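Chapter 7
Friction and Everyday Forces

After studying this chapter, you should be able to explain why friction occurs between surfaces, tell static friction from kinetic friction, and calculate the friction force on an object resting on a level surface.

7.1 Why Surfaces Resist Sliding

In the town of Hamel, the main street climbs steeply from the river to the market square. Each January, the road crew spreads sand on the upper part of the hill before the first bus leaves the depot. The sand does not melt the ice. It gives the tires something rough to press against, and the bus is able to climb.

Friction is the force that acts between two surfaces in contact and opposes sliding between them. It acts along the surfaces, while the normal force acts at right angles to them. Even a surface that feels smooth to the hand has tiny high points, and two solids placed together touch mainly at these points. Pressing the solids together more firmly increases the true area of contact – and with it the force needed to make one slide over the other.

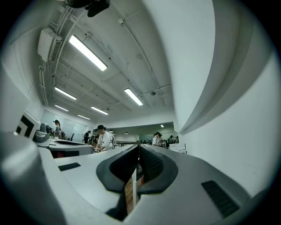
The size of the friction force depends on the materials as well as on how hard they are pressed together. Rubber on dry concrete resists sliding strongly; steel on ice does so very little. This property of a pair of surfaces is expressed by a number called the coefficient of friction, which has no units.

7.2 Static and Kinetic Friction

Suppose that Jacqueline Leblanc pushes a crate across the level floor of a warehouse. The crate has a weight of 300 newtons. She begins with a push of 20 newtons, then increases it to 30 newtons, and the crate remains at rest. In each case static friction matches her push exactly. Only when the push exceeds the maximum static friction does the crate begin to move. Kinetic friction then takes over, and it is usually smaller than the maximum static value.

Before reading further, write down what you would expect to happen if a second crate were stacked on the first. You will return to your answer in Section 7.3, where the relation between friction and the normal force is stated as an equation.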